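Introducing a Newly Adopted Cat to a Resident Cat

The Vachon Animal Shelter asks all adopters with a cat already at home to follow the procedure set out on this page. Most failed introductions reported to the shelter took place within the first two days.

Before arrival

Prepare a separate room with a door that closes fully. Place a litter box, water, a bed and a hiding place inside. Food should stand well away from the litter box. The resident cat should not have access to this room at any time during the first stage.

Stage one: scent

Keep the new cat in the prepared room until it eats normally and comes forward when a person enters. Rub each cat's cheeks with a clean cloth and leave the cloth near the other cat's feeding place. Repeat daily with fresh cloths. Hissing at the cloth is common and is not a cause for concern.

Stage two: feeding at the door

Serve both cats at the same hour, one on each side of the closed door. Begin with the bowls 40 inches from the door and move them closer by a few inches at each meal. If either cat refuses food, return to the previous distance for two meals.

Stage three: sight

Replace the closed door with a mesh gate or a tall screen. Keep sessions short. End the session if either cat stares without blinking, growls or flattens its ears. Do not pick up a cat in this state; slide a piece of cardboard between the animals instead.

Stage four: shared space

Allow supervised visits in a large room with two exits. Provide one litter box per cat and one additional box. Cats should remain separated at night until May adopters' follow-up calls, or those of any later month, have been completed with Leonora Navarro at the adoption desk.

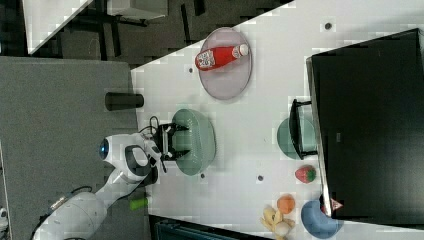 Zineb Helmy: We got stuck at stage two for almost three weeks. Our older cat would only eat if her dish was out in the hallway, so we left it there and moved the new one's bowl instead. They now share a windowsill in the afternoon. Is it all right to stop using the gate, or should it stay up at night?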